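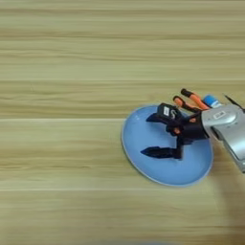

Kekley Neighborhood Lunch Program
Second progress report to the Gruler Fund
Covering August through November

Short version

Lunches are running. Kitchen passed inspection on the second try. We are under on food, over on repairs, and late on the diner survey, which you asked for in October and will get with the final report. Sorry for the bullet style in places, this is being written between the lunch service and the van run.

Where we are against the plan

Meals served to the end of November: 3,400. Plan said we would be a bit past that by now but we lost most of September to the drain (see below). Current level is 80 lunches a day when the hall is full, which it mostly is once the weather turns. We had promised 5 serving days a week and have held to that since the reopening, apart from the one holiday closure.

Home delivery started in October, one month behind. 16 households on the list, all within the Kekley zip code. Two routes, both done before 1:30. The plan had three routes but the third driver fell through and the two we have can manage for now. Would like to revisit in spring.

Cooking class for the after-school group: not started. No point pretending otherwise. The room is booked for January and the outline is written. Knife skills, rice, soup, a noodle dish, reading a price label. We'd ask to carry the class money over to the next period, form attached.

The kitchen

Floor drain backed up the second week of September. Plumber found a collapsed section under the dish area, so up came the tile. Building owner paid for the pipe, we paid for the tile and for the cold lunches we handed out from the church lot in the meantime. Sandwiches, fruit, milk. Not what anybody signed up for but people did keep coming, and some have told us since that they liked the egg salad better than anything hot we make.

First inspection after the repair failed on hand sink temperature. Water heater thermostat was replaced the same week. Second inspection clean. Copy of the certificate is in the attachments.

The Chaudhary range is working well and is the single best thing we bought with the grant. Rice for a full hall in two batches instead of four. Only complaint is the left rear burner, slow to light. Under warranty, call is in. 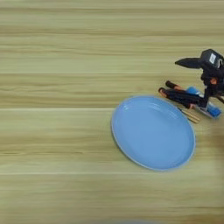 Tableware was a small line in the budget and has taken more attention than its size deserves. The old melamine was scratched to the point where the inspector made a remark, and the disposables we used during the drain business cost more in a month than we had figured for the year. So we are going over to reusable for all seated diners. Light blue, shallow, with a raised rim like the plate in the photo, is what we're leaning toward, as the rim helps people with shaky hands keep the rice on board. Wooden chopsticks like the pair next to it will go out on noodle days for anyone who wants them, forks stay the default. Order goes to Dadel once the quote is confirmed. Breakage allowance is built in, we guessed high.

Food costs

Under budget. Partly the lost weeks, partly the produce arrangement with the wholesale market, who let us have the end of the morning stock at a flat price. Quality goes up and down. Lots of cabbage. Menus are now written the night before instead of the week before, which the cooks have gotten used to but the diners have not, and the printed menu on the door is wrong about as often as it's right. We're going to stop printing it and use a chalkboard.

Meat is up again. We've gone to meat three days out of the five, beans or eggs on the others. A few complaints, less than expected.

Staffing

Paid kitchen hours are as budgeted. One cook left in October for a hospital job with benefits, can't blame them. Replacement started three weeks later. In the gap the other two split the shifts and we paid overtime, this is the bump you will see in the October payroll line.

Food handler cards are up to date for all paid staff. Helpers in the dining room are not required to have them but most now do.

Problems and what we're doing

Noise in the hall. Older diners say they can't hear each other. Hard floor, hard walls, low ceiling. We have been offered some used acoustic panels free if we can collect, no date yet.

Line at the door. At 11:45 it goes down the steps and people are standing in the rain. Opening the doors fifteen minutes earlier from December and letting people sit with coffee.

Survey. Drafted, tried on one table, it was too long and the print too small. Cutting it to one side of a page. English and Spanish first, other langauges after if we can get someone to check them.
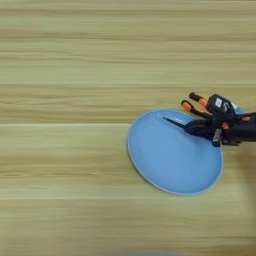 Spending to date

Full sheet attached. Main points only.

Equipment: spent in full apart from the tableware.
Food: under, see above.
Repairs: over. We covered the difference from our own reserve and are not asking the Fund for it.
Van: fuel on budget, insurance came in higher than the quote, small amount.
Class: unspent, carryover requested.

Next period

Tableware in and old stock out. Third delivery route if we get a driver. Class starts January. Survey out and back by February, with results in the final report. Burner fixed.

One question for you. The agreement says recieipts for anything over the petty cash limit, but the market gives us a handwritten slip with no letterhead. Is that OK as is, or do you need something more formal? We have kept all of them in date order either way. Would be good to know before the year end.

Attachments: inspection certificate, budget sheet, carryover form, October payroll detail.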